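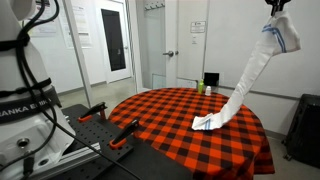

Reviews > Workshop > Hand Tools

Favach 15-Piece Hex Key Set: Six Months of Use

The Favach set covers metric sizes from 1.5 mm to 10 mm in long-arm keys, with short-arm duplicates of the most used ones, for a total of 15 pieces. It was bought at retail and has been in regular use since November, mostly on shelving, bicycle parts and a lathe stand.

Fit is the first thing to check on any hex key. The 5 mm and 6 mm keys entered every socket cap screw I tried without force and had very little rotational play. The 2.5 mm key is looser than I would like. On button head screws, where the socket is shallow, it rode up twice under moderate torque and marked one screw badly enough that I replaced it.

The ball ends are cut with a narrow neck. They work at a fair angle for running a screw in, but final tightening should be done with the short arm. Berwyn Morris borrowed the set for a weekend of bed frames and snapped the ball off the 4 mm key while breaking a seized bolt loose. Favach sells single keys, and the replacement took 2 weeks to arrive.

Finish is a dark oxide coating with no plastic sleeves. It holds up well if the keys are wiped down. The 8 mm key was left in a damp garage over the winter and has light rust at the bend, none of it on the working faces.

The holder is the weak part of the package. It is a hinged block with friction slots, and the slots for the three smallest keys have already loosened. Size markings are molded into the block but are not repeated on the keys, so a loose key has to be tried for fit or measured. The older Bianchini set on my bench has stamped sizes and is faster to use for that reason alone.

Compared with the Drundau long-arm set, the Favach keys are slightly stiffer at 6 mm and above. Drundau has the better small sizes — its 2 mm and 2.5 mm keys still have sharp corners after much longer use.

I would buy the Favach set again for general assembly and heavier fasteners. For small screws, get the Drundau, or buy those sizes separately.

Reviewed by Carmela Palumbo

Contact | Copyright Skondisden Workshop Reviews | Back to top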